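Sandwich Assembly Set: Notes After the First Term

Members who borrow from the Umanlow teaching kitchen store will have seen the sandwich assembly set added to the loan list in September. The set is used to teach layer order, portion layout and plate placement before learners move on to real ingredients. Hanyu Xia prepared the station layout and Adom Annan revised the loan sheet. The notes below replace the single page that was packed with the first sets.

Layout

The station needs a clear white or light surface, one plate and two shallow trays. The plate goes in the center, with one tray on each side. The distance between tray and plate should be at least the width of a slice, so that a piece can be lifted and set down without crossing the rim of the other container. On our own table the trays are clear plastic, and we recommend the same wherever there is a choice. Learners seated on either side can check the contents without leaning over the plate.
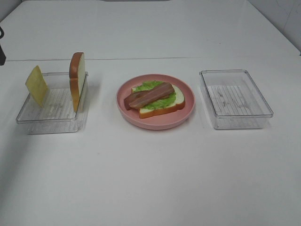 Slices are stored on edge. Flat storage was tried first and dropped. Thin pieces lie close against the tray floor, and younger learners tended to slide them to the wall and bend them to get a grip. A piece on edge can be taken from the top with two fingers. If a piece leans, leave it unless it touches its neighbor. Do not pack a tray to the point where pieces support each other, as removing one will bring down the rest.

The set weighs 800 grams with trays and fits the shallow Pranell drawer. The plate travels at the bottom, face up, with the trays nested on top.

Layer order

The standard order is bread, lettuce, meat, cheese, bread. Other orders are acceptable in free sessions, but the standard order should be used whenever results are going to be compared between groups. The lettuce goes directly on the base slice because its ruffled edge gives the meat some grip. The cheese goes above the meat and provides a flat seat for the top slice.

Place each layer with one downward movement. Correcting a layer after release usually shifts the one beneath it, and the error carries upward. A stack that is slightly off center on the plate is not a fault. A stack in which the base has moved more than the upper layers should be taken down and started again.
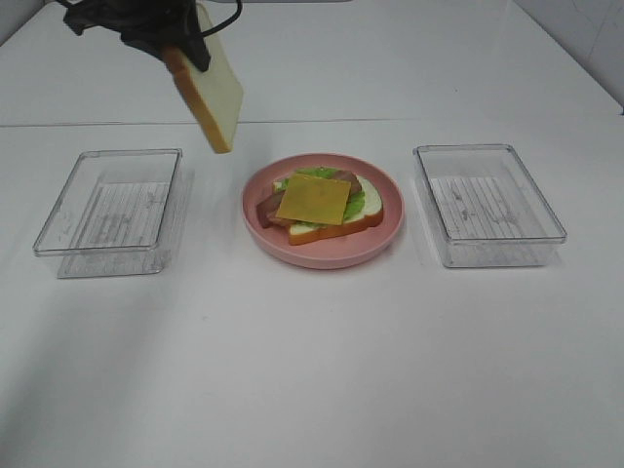
Overhang is the point most often raised by instructors. The meat piece is longer than the bread is wide, and some projection at the ends is expected. Before the top slice goes on, check two things: that the cheese is lying flat, and that lettuce is visible on more than one side. Cheese set a little toward the left, with the meat drooping past it on that side, is within tolerance and does not need to be reset. What does need attention is a cheese slice resting on a fold of lettuce, which leaves the top slice tilted. Hold the final slice clear of the stack until the check is finished, then lower it crust edges aligned with the base.

A full assembly, including the check, should fit in a 45-second interval once learners know the order. Allow double that in a first session.

Mixed bread

Sets from the Dong batch include bread in more than one shade. The darker slice is thicker and should be treated as a separate item on the loan sheet. It can be used as a base or a top, but not in timed work, where the extra thickness changes the height of the stack. Pick it up by the sides, below the rounded crown.

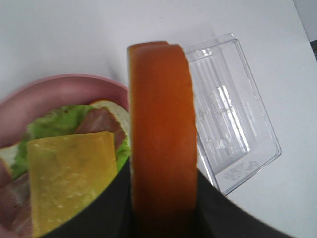 Orange bread slice held upright beside the pink dish, with cheese, lettuce and ham.

Care and returns

Wipe pieces with a damp cloth and dry them before they go back in the trays. Do not soak the bread. Check the lettuce for small tears along the ruffles and note any on the sheet. Replacement pieces are held at the Plitside counter and can be collected from 2:00 in the afternoon. Sets with a missing slice should still be returned on the due date, with the gap marked.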